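**Ticket 3927 - parametric facade script drops panels on export**

Status: open, moved from "cannot reproduce" back to "in progress"
Opened: 22 September 2021
Product: Skustar plugin, used with Storereo for the fabrication sheets
Site: Chuang studio, second-year computational design

**Reported problem**

The facade definition generates 500 panels. The export to Storereo contains 459. The export log says "Completed successfully," a generous reading of events.

**What we tried**

1. Restarted the plugin. Still 459.
2. Restarted the workstation, as requested by the first reply on this ticket. Still 459, and the license server had to be talked into letting us back in.
3. Ran the definition on a different machine with a clean install. 459 again, so at least the fault is consistent, more than can be said for the facade.
4. Baked the geometry by hand and counted before export. All 500 are there, closed and valid.
5. Turned off "Merge similar parts." The box was already off. Turned it on and off again. The count did not move.

**Findings**

The missing panels are all in the twisted section near the corner. We exported that part alone and compared the part names. Skustar builds each name from the panel's rounded width and height, and when two panels come out with the same name, Storereo keeps the last one to arrive. No warning. Turning off merging only stops the merging you asked for.

Rounding to five decimals gets us nearly 500, but the names then run past the label field and the laser cutter prints half of them on the neighboring part.

**Workaround**

Feed the list index into the name before export:

`panel_{index}_{width}_{height}`

Use a copy of the definition. The index shifts if anyone reorders the rows, and students reorder the rows. Sheets already cut for the Gostska pavilion are fine as long as they stay with the old names - please do not re-export them to be tidy.

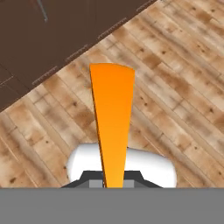
*Attachment 1: render, orange piece, gray band below.*

**Still open**

- Export should fail, or at least complain, on duplicate names. "Completed successfully" should be kept for occasions when it is true.
- The manual page on naming describes a dialog that is no longer in the menu. We looked for some time.
- Support has offered a fix in the October build. The last fix we were offered removed the undo button, so we will test on the spare machine first.

Leave this ticket open until the corner section exports in full without the index trick.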